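An Afternoon with the Flikum Robotics Club

I drove out to see the Flikum club in December, after a reader wrote to say her daughter talked about nothing else at dinner, and I'm so glad I went. It is 85 miles each way from my front door and I got lost twice (the sign for the school is behind a hedge), but there was coffee waiting when I came in, and somebody had already saved me a chair.

The club meets in the old music building at 3:30 and goes until parents start flashing their headlights outside. Kirsten Després runs it. She taught geometry for years before she took this on, and she still draws a triangle on the whiteboard whenever a student asks her anything, which made me laugh by the third or fourth time. She has a lovely way of letting a silence go on until one of the kids fills it.

This year's students are split into two groups. The Prakside group looks after the arms themselves and everything that makes them move, and the Wivus group writes the tasks and keeps the log. They swap at the end of winter, with a good deal of grumbling, I'm told, as each group is sure the other will mess up its files. The log had reached entry 2828 on the day I came, and I was allowed to leaf through the early pages, where the handwriting is big and the entries mostly say "dropped it."

Block stacking was the task for the afternoon. It sounds like nursery school until you watch two arms share one small round table, and then you find yourself leaning forward in your chair with your coffee going cold! The blocks are light foam-like things in pale blue and pink, and the students argued very seriously over how hard the black fingers ought to squeeze.
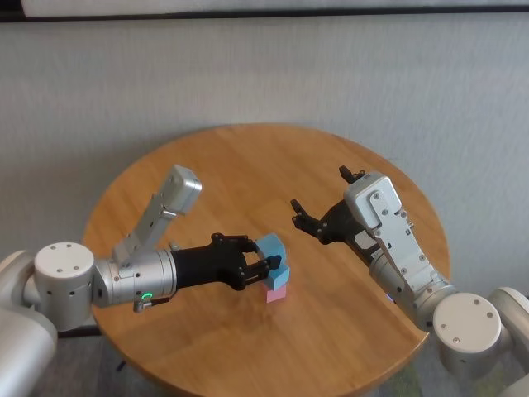 The Omerović Cup

All of this is leading up to the Omerović Cup in the spring, where clubs from across the county bring one two-armed task and run it in front of judges. The entry fee is $800, and the bake sales and a very successful car wash have taken care of that already. Getting everyone there is the harder part, and Kirsten is still waiting to hear about a bus.

If you'd like to visit, write to the school office first and ask for the music building. Wear a sweater, too, as the heating in there has a mind of its own.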